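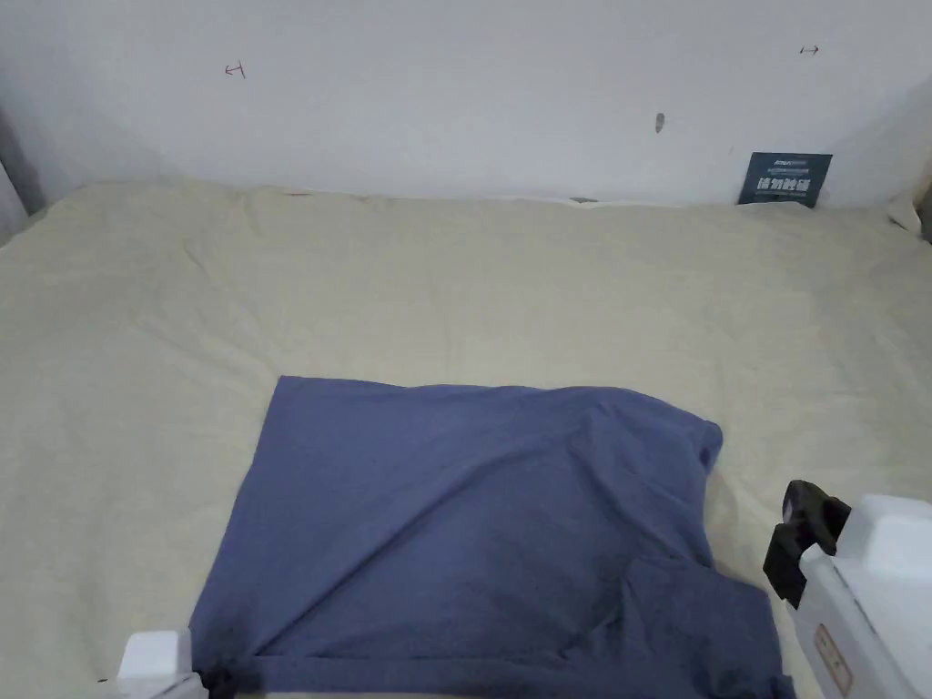

The shirt station at the Olleo lab, with a gripper on each side of the cloth.

Lab visit: learning to fold at Olleo
By Adams, June
2 min read

Our group got to the Olleo lab in Farnberg on Friday. The team there studies how many human demonstrations a folding policy needs. They trained one on 139 demos and another on 403, then ran each for 300 trials. The larger set did better on sleeves - on flat folds the two came out nearly even. Next they want to try towels.

Comments (3)

Clester: Same shirts in training and testing?

Adams: No, the test shirts were new.

Clester: Thanks. I'd like to see the towel results.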